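Workshop and Home Tips: Can a Machine Do Your Chores Yet?
Updated 11/06/2024

Readers keep asking me which jobs they can hand over to a robot, and I love this question! Floors, yes. Lawns, mostly. Past that it gets fun, and the paperwork pile is my favorite test.

Tip: before you dream about a robot filing clerk, try the job yourself wearing thick oven mitts. Pick up one sheet from a stack. Now close a zipper. You'll have a new respect for your fingertips — and for anyone building a gripper.

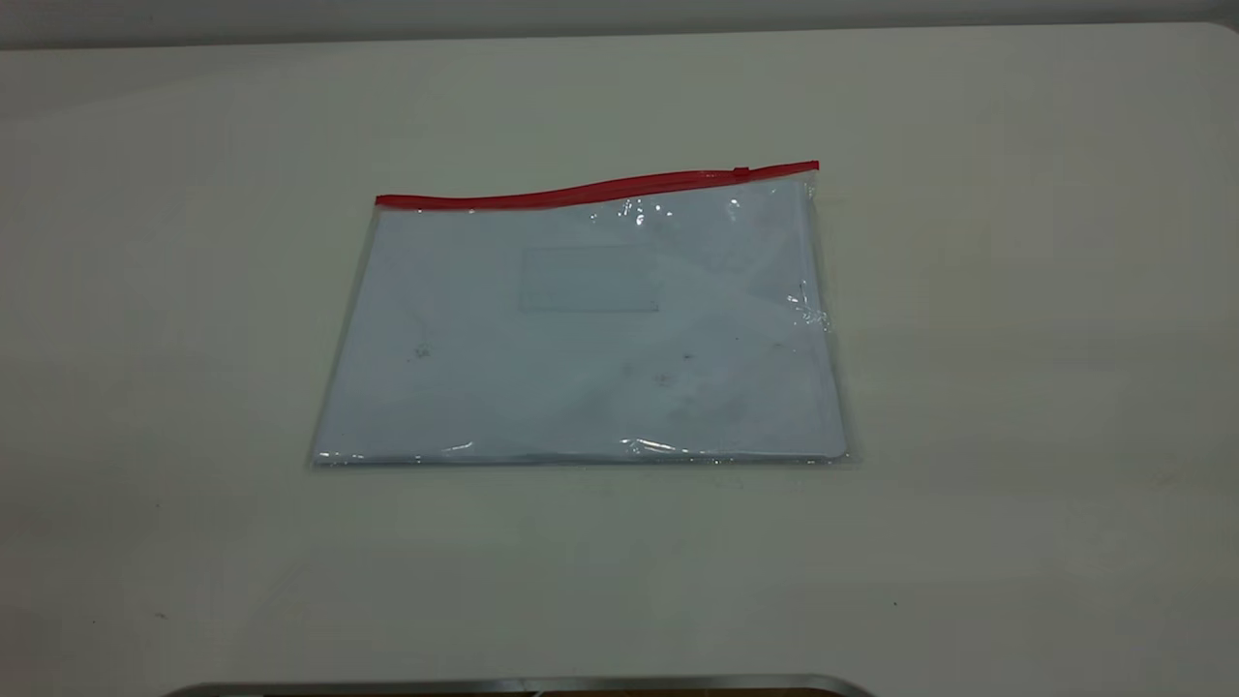 Paper is where I'd start if I ran a robotics lab. Boxes and cans are easy to grab from the side, but a document pouch lies nearly flat, so there's very little to get hold of. Clear plastic is hard on cameras too, with bright glare wherever the film wrinkles. A red zipper strip helps a lot, because it stands out against white paper and a pale table. I buy mine with colored zippers for the same reason (my eyes aren't what they were).

Some setup tips that help people now and should help machines later:

Keep one pouch per subject. My Sundqvist heater manual gets its own.

Leave a margin around the papers so the zipper doesn't bite a corner.

Stop at 200 sheets for a drawer and move the rest to a box.

Store pouches zipper side up, with the slider always at the same end.

I'd give it 8 years before something at home sorts my receipts, and I'll be first in line!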